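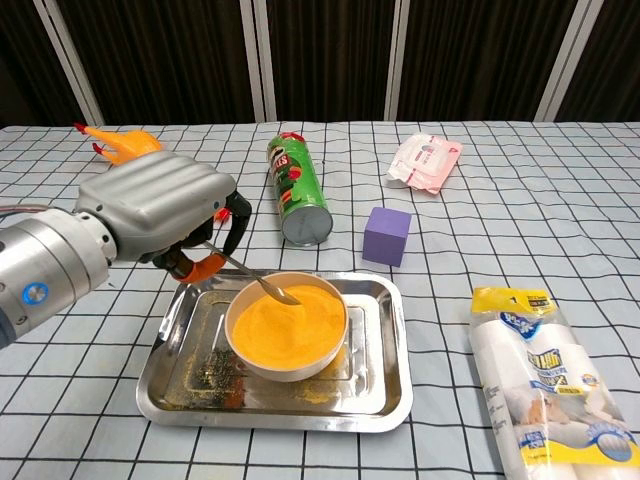
Visit to the Fodunar open day, March

Fodunar opened its workshop to visitors for one afternoon in March. I went with Yeison Huanca, who buys kitchen equipment for Bestico and wanted to know whether any of it would be of use to a small caterer. Entry was free but you had to put your name down beforehand, and they stopped at 40 people per session.

We signed in at 1.30 pm and were given a visitor badge and a sheet of house rules. Bags went in a locker. The first part was a talk in the upstairs meeting room by Candela Toledo, who runs the arm and hand group. She kept it short. The group has been going for 6 years and began with packing work for Flodora, lifting potted plants into trays. Kitchen tasks came later. She said stirring is harder than it sounds, as the spoon pushes back differently depending on what is in the bowl and the hand has to keep hold of a thin handle the whole time.

Downstairs we were split into two groups. Ours started at the table demonstration, where the arm had a metal spoon in a bowl of something thick-looking and yellow-orange. The bowl stood on a steel tray with flakes and coloured powders on it. Other things were kept on the same table, on a cloth marked with a grid: a Pringles can on its side, a purple cube, a packet of wipes, a rubber chicken. The children in our group asked mostly about the chicken.

Yeison asked how many times they had run the stirring task. The answer was 1000 since the autumn, with a log kept of every run. He also asked about cleaning the fingers between foods. They are still working on that, and he wrote it down as his main objection.

The second stop was room 303, where Ngô, a supplier of bearings and small motors, had wrist joints in pieces on a bench. You could turn one by hand. I found this the most useful part, though the room was too warm and the talk overran.

Tea was served at 4 pm in the entrance hall. Parking is limited, so take the bus if you go to the next one. The stop is opposite the gate.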